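Ticket 39: meeting table, Fellport office
Status: open
Category: furniture and fittings

Table still looks smeary after cleaning. Streaks show when the ceiling lights are on. Visitors from Nandari are due in July and we would like it sorted by then.

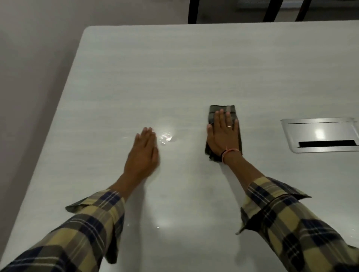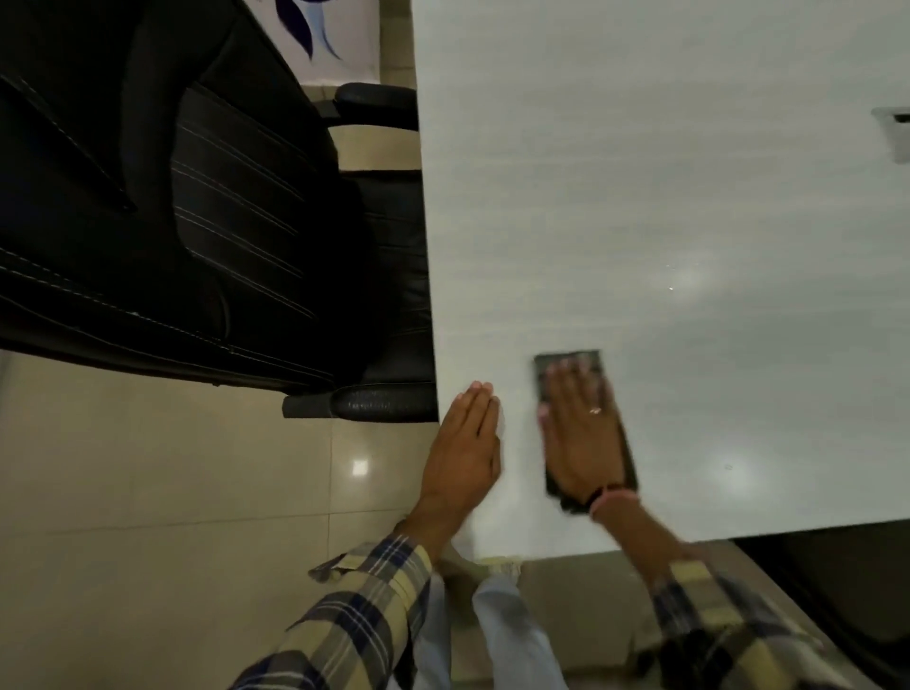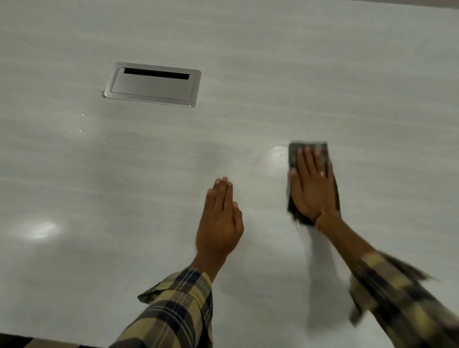
Zohreh Shojaei
Office Services Coordinator, Rekirham

Checked so far:

The fine lines running across the top are part of the finish. They do not come off, so please stop scrubbing at them.

The smears are separate. They shift when rubbed with a damp cloth and come back as the top dries. I suspect a build-up of spray polish. Babak Hassanpour found 3 cans of it in the store cupboard and has taken them away.

Tried at 16:00: plain water, small amount, folded cloth, then a dry cloth. Better at the window end, no change in the middle.

Keep water away from the cable box. Wring the cloth out first and wipe away from the slot. Sockets to be switched off at the wall before anyone cleans near it.

Phones and laptops off the table before wiping.

Next: Daichi Takagi to try a drop of washing-up liquid in warm water on the middle section, rinse, dry, and report back on this ticket.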